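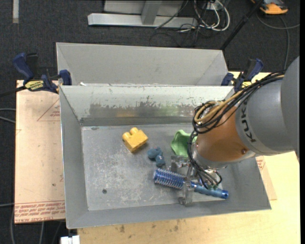
图1 灰色金属箱，箱内有黄色积木、灰蓝色小玩具、浅绿色弯曲物品和蓝色圆梳。后面是第二只金属箱。

混装小物品的整理与分类：以Cikance二手店为对象的课程项目报告

小组成员：Kayode Idahosa、Ingrid Ferreira、Jessie Baxter
指导教师：Lorna Strachan
执笔：Kayode Idahosa（第四节由Ingrid Ferreira起草，我修改了语言）

一、项目的来由

Cikance是Vetgate街上的一家二手店，接受居民捐来的家庭用品。大的东西，比如椅子、台灯、成套的餐具，店里有固定的处理办法。小的东西情况不同。居民常常把抽屉里剩下的物品一起倒进一个袋子，送到柜台，里面有玩具、发夹、梳子、杯垫、钥匙圈、饼干模具，还有很多我们当时叫不出名字的塑料件。店主Alistair Cowie先生把这些袋子放在后面房间的架子上，等有时间的时候再看。我们第一次去店里是一月，架子最下面两层已经放满了。

我们三个人学的是家居与物品管理方向，这学期的课程要求每个小组找一个真实的整理问题，做出一个别人也能使用的办法。Jessie以前在这家店买过东西，所以她提出去问Cowie先生。他同意了，条件有两个：整理的时候不可以影响店里营业，留下的办法必须让周末来帮忙的人看一遍就会。第二个条件后来对我们的影响很大，因为我们最初的方案很细，看一遍是不可能会的。

本报告说明我们怎样选择容器、怎样定类别、遇到了哪些难以分类的物品，以及最后的结果。整理工作一共进行了九周，处理的小物品是1180件。

二、容器

开始的时候我们用纸箱。纸箱容易得到，但是有三个缺点。第一，纸箱的内壁是直的，又比较深，小东西在角落里看不见，手也不容易伸到底。第二，纸箱的底部有折缝，扁的东西会滑进去，Ingrid在一条折缝里找到过四张游戏卡片。第三，如果捐来的东西上面有糖浆或者洗发水，纸箱很快就不能用了。

从第二周起我们改用金属箱。箱子是灰色的，长方形，上面开口，内壁是斜的。Cowie先生说这种箱子是以前从McIver食堂清理出来的，一直放在后面房间没有用处。斜的内壁对我们很有帮助：东西倒进去以后会自己向中间滑，不会停在边上，整理的人坐在桌边就可以看到全部。箱底是平的，没有折缝。

箱子已经旧了。图1里可以看到，前面那只箱子的底部有很多白色的擦痕和细的划痕，远处那一面内壁的下部有一长条油漆磨掉了，露出较深的金属。箱底靠左下的地方还有一个小的圆孔。我们讨论过要不要重新刷漆，最后没有刷。原因是Cowie先生不愿意等油漆干，而且划痕不妨碍整理。那个圆孔我们考虑得多一些，因为很小的珠子可能掉出去。我们的处理办法是在箱子下面垫一块厚毛巾，这样珠子即使掉了也留在毛巾上，同时箱子放在桌面上也不会响。在安静的上午，金属箱碰到桌面的声音在店里前面也听得见，店员向我们提过一次意见。

两只箱子一前一后地放，这是Ingrid的建议。前面的叫“看箱”，后面的叫“过箱”。看箱里只放正在判断的几件东西，判断完了的，如果马上知道类别，就直接放进架子上的类别盒；如果还需要清洗或者需要问人，就放进过箱。每天结束的时候，过箱必须清空，不可以留到下一次。这条规则是第三周才写下来的。在这以前，过箱有一次积了两天的东西，我们几乎要从头再看一遍。

关于看箱里每次放多少，我们试过几种做法。把整个袋子一次倒进去，眼睛会很累，而且人会先拿喜欢的东西，把不喜欢的推到旁边，最后剩下的都是难的。一次只放一件又太慢。后来我们的习惯是只放一小把，让每件之间都有空隙，比如图1里，积木、灰蓝色的小玩具和梳子虽然离得不远，但是每一件的形状都能分开看。东西互相重叠的时候，判断的错误明显比较多，特别是颜色接近的东西。

三、类别的确定

我们的第一版类别表有很多行，是三个人在宿舍里想出来的，没有看实物。第一周用了以后，我们发现一半的行没有东西，另外几行又放不下。Strachan老师看了表以后问我们：“买东西的人会走到哪个架子去找它？”这个问题改变了我们的方向。以前我们是按材料和用途混在一起分的，例如“塑料制品”和“厨房用品”同时存在，一把塑料勺子就有两个位置。

第二版只有下面这些类别：

积木和拼接玩具
软的或者形状不规则的小玩具
头发和梳洗用品
厨房小件
文具
缝纫和手工
纸牌、棋子和游戏零件
装饰品
待问

每个类别有一个盒子，盒子前面贴一张卡片，卡片上写类别的名字，下面画两三个常见的例子。画是Jessie画的。我们本来想用照片，但是照片贴上去以后，帮忙的人会去找和照片完全一样的东西，看到不一样的就犹豫。画比较简单，反而容易联想到同类。

“待问”这个类别在第一版里没有。那时我们觉得，有了“不知道”的盒子，人就会懒，什么都放进去。实际使用时，没有这个盒子更麻烦，因为不确定的东西会被放进一个看起来差不多的盒子，以后很难发现。我们给“待问”定了一个条件：放进去的人要在旁边的纸条上写一个自己的猜测。哪怕猜测不对，也给下一个人一个起点。

四、几类物品的具体情况

积木

积木是最容易认出的一类。像图1里那块黄色的积木，一侧有两个圆形的凸起，谁看到都知道放在哪里。困难在于下一步。顾客买积木的时候希望能拼在一起，而不同系列的凸起大小不同，混着卖会让人失望。我们在积木盒旁边放了两块不同尺寸的旧积木作为标准，每块新来的都试着拼一下，拼得上哪一块就进哪一个袋子。两个都拼不上的，另外放一袋，便宜卖给做手工的人。这一步花的时间比我们预计的长，但是Cowie先生说，自从分开以后，退回积木的顾客少了。

软的或者形状不规则的小玩具

这一类的名字我们换了好几次。最早叫“动物玩具”，可是很多小玩具看不出是不是动物。图1里那个灰蓝色的，由几个圆圆的部分组成，从一个角度看，只能说是一个鼓鼓的形状。对这样的东西，我们不要求帮忙的人说出它是什么，只问两个问题：它是玩的吗？它能和积木拼吗？第一个回答“是”，第二个回答“不能”，就放进这一类。有人问过，会不会有狗玩具混在里面。会的，我们发现过几个有咬痕的。有咬痕的一律不卖，这是店里原来的规定，我们只是把它写在了卡片背面。

头发和梳洗用品

梳子和发刷是我们争论最久的一类。Ingrid认为用过的梳子不应该再卖，Jessie认为清洗干净以后没有问题，她家里就是这样用的。我没有很强的意见。最后的做法是按照结构来分。平的塑料梳子洗得干净，可以卖。圆的发刷，就是图1右前方那一种，刷头是圆柱形，上面一排一排都是刷毛，头发容易缠在刷毛的根部，清理很费时间。我们用一把旧的尖头镊子和热的肥皂水试过，一把圆刷清理到满意的程度，可能要用掉整理一小袋东西的时间。因此圆刷只有在刷毛整齐、根部看不到头发的时候才留下，其他的不进入销售。

清洗剂我们比较了两种，一种是店里原来用的洗碗液，另一种是Jessie带来的Dasine。对塑料和金属，我们没有看出很大的差别。Dasine的气味比较轻，在没有窗户的后面房间里这一点有好处，所以后来梳洗用品都用它。对有木头把手的刷子，我们两种都不用，只用湿布擦，然后马上擦干。

厨房小件

厨房小件里，饼干模具、量勺和瓶塞最多。量勺常常是散的，一套里缺一个或者两个。我们曾经想把不同套的量勺配成一套，Strachan老师提醒我们，不同地方的杯和勺标准可能不一样，配在一起会量错。她说得有道理，所以散的量勺用绳子穿起来，上面写“单个出售”，不假装成套。

形状像小碗、边上有波浪的东西，是这一类和装饰品之间最常见的问题。图1里那个浅绿色的弯曲物品就属于不容易立刻决定的情况：边是波浪形的，里面凹下去，可以想到模具，可以想到小碟子，也可以想到玩具的一部分。我们的规则是先拿起来看底部和背面，有字的按字来决定，没有字的放“待问”，并写一个猜测。这样的东西不适合只看一眼就分，我们的第一周有很多错误就是从这里来的。

游戏零件

棋子、骰子和卡片如果离开了原来的盒子，就很难再卖。Jessie做了一个薄的文件夹，里面是透明的袋子，每种零件放一个样子。以后再有同样的零件来，可以对着文件夹找。有两次，一副缺少棋子的游戏就是这样补齐的。第二次补齐的时候正好有一位顾客在等，她当场买走了。

五、工作的程序

下面是我们交给店里的程序，也贴在后面房间的门上。语言尽量短，因为帮忙的人有些年纪大，有些还是中学生。

一、在桌上铺毛巾，把两只金属箱一前一后放好。
二、戴手套，打开袋子，先看有没有尖的或者碎的东西。有的话先拿出来，放进红色的桶。
三、从袋子里取一小把，放进前面的箱子，用手轻轻分开。
四、从最容易的一件开始。知道类别的，放进类别盒。
五、要洗的或者要问的，放进后面的箱子。
六、前面的箱子空了，再取一小把。
七、袋子空了以后，洗的洗，问的问，后面的箱子也要清空。
八、擦箱子，手套放回抽屉。

第四条我们改过。原来写的是“从最大的一件开始”，想法是大的拿走以后，小的容易看见。可是最大的不一定最容易，有人拿着一件大的东西站了很久，小的还都在箱子里。改成“最容易的”以后，速度比较平均，新来的人也比较有信心。

第二条的红色桶是Cowie先生要求的。第四周有一个袋子里有一片碎镜子，还好当时Ingrid戴着手套。从那以后，不戴手套的人不可以开袋子，来参观的同学也一样。

六、结果

九周里整理的1180件小物品中，903件进入了有明确名字的类别盒，并且由店里标了价。其他的包括坏的、有咬痕的、缺少主要部分的，还有一部分到项目结束时仍然在“待问”盒里。我们没有把不能卖的东西全部扔掉。金属的交给回收站，干净的塑料件有一所小学的手工老师愿意要，她自己来拿了两次。

架子最下面两层现在是空的，Cowie先生在那里放了雨伞。新的袋子放在门边的一个位置，满了就要整理，不可以再往架子上放。这个位置比较小，是有意这样选的。

我们也请来帮忙的人试用程序。大部分人看完门上的纸就可以开始，问得最多的是第五条，他们不清楚“要问的”应该问谁。我们在纸条上加了一行：问当天在柜台的人，柜台的人也不知道，就写下来等店主。加了以后问题少了一些，但是柜台的人觉得被打断得太多。这个问题我们没有很好地解决。

七、不足

第一，我们没有从开始就用同样的方式记录。第一周的记录写在三个不同的本子上，类别的名字也不一样，后来合并时花了一个晚上，有些地方只能靠记忆。如果重新做，我会在第一天就准备一张共同的表。

第二，颜色相近的东西仍然容易漏看。后面房间的灯光偏黄，箱子本身是灰色的，深色的小零件在擦痕之间不明显。箱子的内壁也会有一点反光，旁边的黄色东西会让金属看起来也带一点黄，绿色的也是这样，在图1的内壁上可以看到很淡的颜色。这对分类本身影响不大，可是找透明的珠子时会让人看错。我们建议店里换一盏白色的灯，Cowie先生说下次换灯泡的时候考虑。

第三，我们的类别适合这家店，不一定适合别的店。例如“缝纫和手工”单独成为一类，是因为附近有一个编织小组经常来买扣子和线。如果没有这些顾客，这一类可以和文具合并。

第四，圆刷的标准仍然依靠个人的眼睛。Ingrid的标准比我严，同样一把刷子，她不留，我会留。我们在卡片上画了“可以”和“不可以”两种样子，但是中间的情况画不出来。

八、个人的体会

我的中文还在学习，写这份报告以前，很多小东西的名字我只会用手比。饼干模具、杯垫、瓶塞这些词，都是在整理的时候向Jessie问来的，有时候她也不知道，要回家问她的外婆。我们的“待问”盒里有一件东西放了五周，是一根带弹簧的小金属夹，三个人都猜错了。后来一位来买扣子的女士说，那是固定桌布用的，她家的阳台上有同样的。我们把它放进了厨房小件，第二天就有人买了。

感谢Alistair Cowie先生借给我们房间和箱子，也感谢Lorna Strachan老师两次来店里看我们工作，并且对类别表提出了很仔细的意见。

附：交给店里的材料

门上的程序一张，类别卡片一套（正面是名字和画，背面是不能出售的情况），游戏零件文件夹一本，两种尺寸的标准积木各一块。类别卡片如果弄湿了，原稿在柜台下面的蓝色文件袋里，可以重新复印。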